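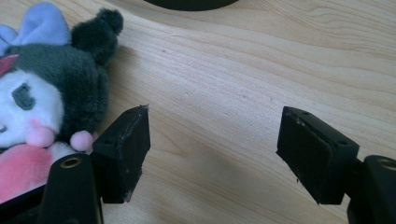
Yvette Chisholm told us in her second week that she had expected the grippers to take the packing bench away from her, and that instead she now spends half her day telling them what a soft toy is like to pick up. We'd love two more people to join her!

Radivside packs and sends out soft toys for Lachance and a handful of smaller makers. Since August, part of the sorting has been automated, and the work on the floor has changed with it. There is less lifting and far less walking (a good thing, as anyone who did the old aisle round will agree), and a lot more showing, checking and correcting. You'd handle toys at a table with a hand-held gripper, note which grips squash an ear or pull at a bow, and pass your notes to the Rorkon team, who set up the sorting line. We have 136 toys on the list so far and it keeps growing.

You don't need a technical background. Steady hands, patience and a willingness to say "this is no good" matter much more. Training takes 5 days, on full pay, and you'll still do some ordinary packing each week, so you keep your hand in.

Shifts start at 7.30 am at our Wusumico site. Come and try the bench for an hour any Tuesday afternoon before you apply, just ask for Yvette at the front desk. Applications by letter or email, one page is plenty.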